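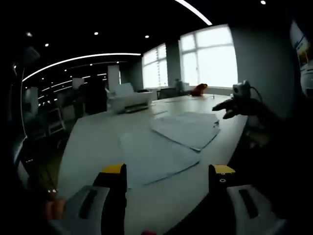 Gripper view down the long table, the two sheets slightly overlapping.

Brellville Makers and Robotics Board > Learning from demonstration > Hand-held demos, resampled by motion: flat sheet results

fernleigh_bot
October 21, 2020

Finally have something worth posting! Some of you will remember my August thread about picking up flat things off a flat table, which was mostly me complaining. Well, we tried the Hladun trick and I'm a bit giddy about it.

Quick recap. We collect demonstrations by hand with a gripper you carry around, a wide camera looking out past the fingers, and then train a policy from those recordings and run it on the arm. People slow right down when they get near a thin sheet. They hover, they nudge, they have a think. So the recordings end up full of moments where almost nothing moves, and the policy learns to hover as well. Ours used to park itself over the sheet and stay there.

Hladun resampling throws out the clock. You walk along the path of the gripper and keep a sample every time it has travelled or turned a set distance, or whenever the finger opening changes. The hovering squashes down to nearly nothing and the fiddly closing bit at the end keeps all its detail. It took me an evening to write (most of that was fixing my timestamps) and it sits in front of the Evamine training script with no other changes.

Same 100 demos, same network, same seeds. With plain clock sampling the policy got 4 lifts out of the test set, and with resampling it got 9. The test set was small, same start positions for both, and a lift counted only if the sheet came clear of the table and stayed up. I was jumping up and down.

Happy to share the script once I've tidied the variable names.

plumbline
Lovely work, and thanks for saying how you scored it, a lot of posts here skip that. I'm going to be the wet blanket though. When you resample by distance you've also changed how far ahead each prediction reaches. Your policy is now guessing a longer stretch of motion per step than the clock version. I'd want to see a clock baseline with a longer horizon before I gave the credit to Hladun.

fernleigh_bot
Good point and I don't have an answer yet. I did try stretching the horizon back in August on the old data and it made things worse, but that was a different set of demos, so I won't lean on it. Adding it to the list!

Yevhen Karpenko
I disagree with plumbline a little. A longer horizon at fixed clock rate still contains the hover. You would be asking the network to predict more waiting. What I would check is the overlap case. When one sheet lies partly over another, the person usually pauses for a reason – they are choosing which edge to go for. If you delete the pause, do you also delete the images where the choice is made?

fernleigh_bot
The images stay, there are just fewer near-copies of them. But I take the point about choosing. The misses we had were mostly overlapped sheets, and in two of them the fingers came down between both edges as if it couldn't settle on either.

Yevhen Karpenko
That is the behaviour I would expect. I would keep a few of the slow frames on purpose and see if it helps.

tassie_tinker
Jumping in from the lighting side, sorry. Pale sheets on a white table with windows behind must be about the meanest colour combination going. All you really have is the thin shadow along the edge. Did you collect at one time of day? If so I'd bet the policy has learned the shadow and will fall over after lunch.

fernleigh_bot
Ha, guilty. We do most of it with the sun coming in at the far end. There's an afternoon batch facing back into the office as well, with the printer and people at their desks in view, and I left it out of this comparison to keep things even. It'll go in the next run.

plumbline
Please do hold some of that batch out for testing and don't train on the lot. A policy that only ever sees one direction down the table can cheat off the background, and those wide lenses take in the whole room.

fernleigh_bot
Agreed. I'll split it by direction.

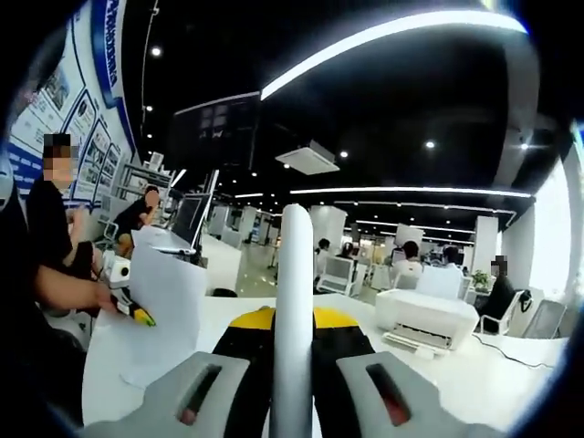
quollworks
Can resampling by motion be used on demos that were already recorded with clock sampling?

fernleigh_bot
It can, as long as each image has a gripper pose and a finger opening stored with it. You work out the distance travelled from the poses and then pick the images that match.

quollworks
Brilliant, I've got a whole drive of cloth folding demos from the Plurham course that I'd written off. They're so slow it's painful to watch. What step size did you use?

fernleigh_bot
I started with a step close to the thickness of a fingertip and it was too coarse near the table, so I made it smaller whenever the fingers were closing. I'd tune it by playing the resampled version back as a little film. If the final pinch looks jumpy, go smaller.

plumbline
For cloth I'd be careful. Some of those waits are the fabric settling, and the gripper isn't moving while that happens, so this method would cut it all out.

quollworks
Hmm, true. My towels do flop about a bit. I might treat the release as a special case and leave the clock sampling on for that part.

Yevhen Karpenko
Or add image change to the distance measure, so a moving cloth counts as motion even with a still gripper. It's noisy when people walk past in the background, but you can crop to the area between the fingers.

fernleigh_bot
Ooh, I like that, and it might sort out my overlap trouble too – the top sheet shifts a touch when you nudge it. Trying it tonight. Script goes up as soon as the longer horizon baseline has finished, so plumbline can have a proper go at it.

plumbline
Looking forward to it. I'd be pleased to be wrong on this one.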